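Glossy table on the upper landing – refinish or leave it?

ljubica_j
Posted 6 December
Hello all. We have a wooden table with a warm brown, very shiny top. It stands upstairs next to the railing, over the lobby. I bought it in September from a seller in Tarnamley and paid 66 for it. Now I see every small scratch when the light comes from the big windows. Should I sand it and make it matt, or only polish?

petek_boris
Please don't sand before you know how thick the top layer is. I made this mistake with a desk and went through it in 5 minutes.

Teodora K.
I disagree a little with Boris. With 240 paper and a light hand it is safe. Gloss is always tiring in a bright place, you will clean fingerprints every day.

petek_boris
With a light hand, yes. Most people do not have it the first time.

azra_wusby
What do you keep on it? I would worry more about the plant pot than about scratches. A pot without a saucer left a white ring on my table and it took me 11 days to get it out.

ljubica_j
Only a plant in the far corner, by the railing, and usually a cup.

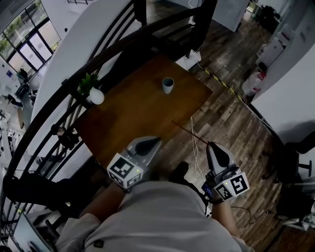

The table upstairs, plant in the corner

Teodora K.
Nice color! I take back the sanding – with this brown I would keep the shine. But put felt under the vase.

azra_wusby
Felt holds water, Teodora. Cork is better.

Teodora K.
Only if you water like you do :)

ognjen
I would also tie up the white cables at the front corner, they go across the floor and a foot catches them easily.

ljubica_j
Thank you, I will buy cork and polish first. Ognjen, do you mean clips under the top or a cable box?

ognjen
Clips. A pack of 40 is cheap, and you will use six.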